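FOR IMMEDIATE RELEASE

Rernach to Open Furniture Repair Center in Vasthorpe

VASTHORPE – Rernach, the home furniture retailer, will open a repair center in Vasthorpe in October. The center will take in tables, chairs, dressers and bed frames for repair, whether or not they were bought from Rernach.

The center will occupy the former Malinowski warehouse on the east side of town, next to the freight yard. Rernach signed a lease on the building in March, and work on the roof and loading dock is finished. Interior work will continue through the summer.

Rernach expects to employ 18 people at the site when it opens. Most of the jobs are in joinery, upholstery and finishing. Applications are open now, and training is paid. Applicants do not need a background in furniture work, but some experience with hand tools is helpful.

Customers will be able to drop off items at the center or at any Rernach store. Each item will be inspected and given a written quote before work begins. There is no charge for the inspection. If a customer decides not to go ahead, the item can be picked up from the same location where it was left. Pieces not collected within 3 months of the quote will be treated as donated.

The company tested the service at its Droruncombe store last year. Over the course of the trial, the store repaired 200 pieces, most of them dining chairs with loose joints or worn seats. Rernach expects the Vasthorpe center to handle 1,000 pieces in its first year.

Repairs will carry a one-year guarantee covering joints, hardware and upholstery seams. The guarantee does not cover surface finishes or damage from outdoor use. Glass tops, mattresses and electric recliners will not be accepted.

Donated furniture in usable condition will be repaired and sold from a small showroom at the front of the building. The showroom will open in November, after the repair service is running. Prices will be marked on each piece, and delivery will be available within the county for a flat fee.

The center will be open from 8 a.m. to 5 p.m. Customer parking is at the rear of the building, with a ramp to the drop-off counter.

About Rernach
Rernach sells furniture and home goods through its stores and by mail order. The company is privately owned.

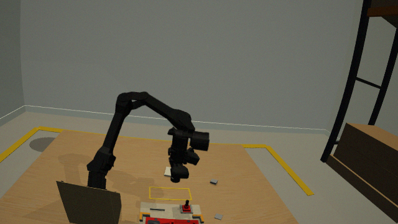 Job listings and a full list of accepted items are available at all Rernach stores. Media requests should be sent to the Rernach press office.

###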